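4. Getting the Lurkora arm ready in the simulator

Load the table with the arm, the small parts and the three bins marked F, K and R, and give it a moment to settle. 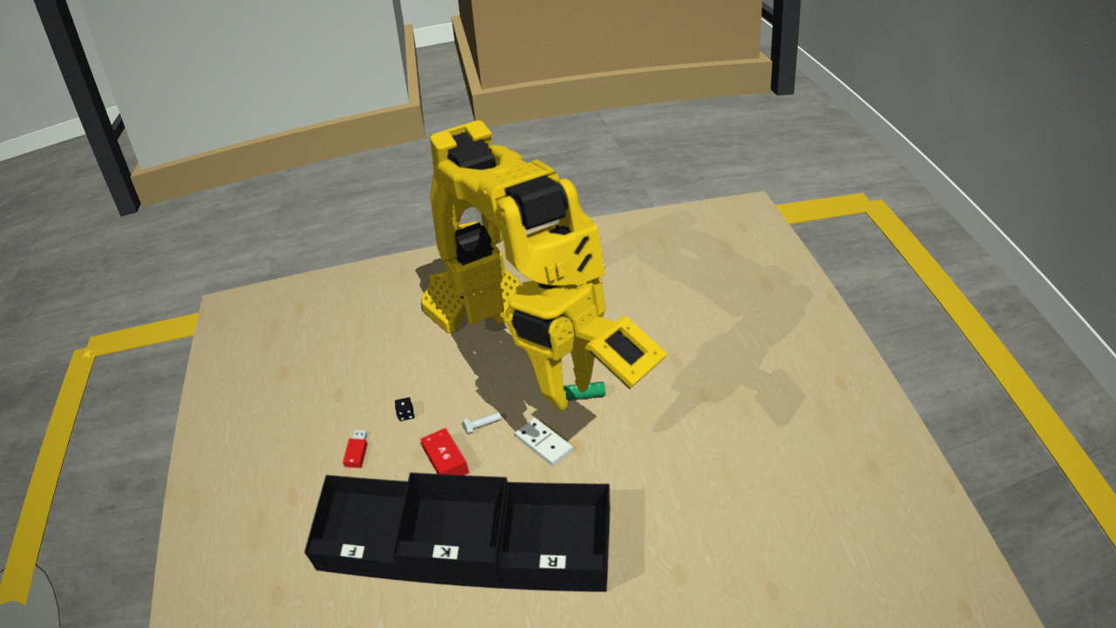
4.1 Checking the gripper

1. Open the Joints panel and set the speed to 42, nice and gentle for a first try.
2. Lower the fingers a little at a time until the tips sit just over the tabletop.
3. Close and open them 2 times, then save the pose as Home.

Note: Go ahead and let it run for around 500 steps before you change anything else!

Caution: Resetting the table clears any pose you haven't saved.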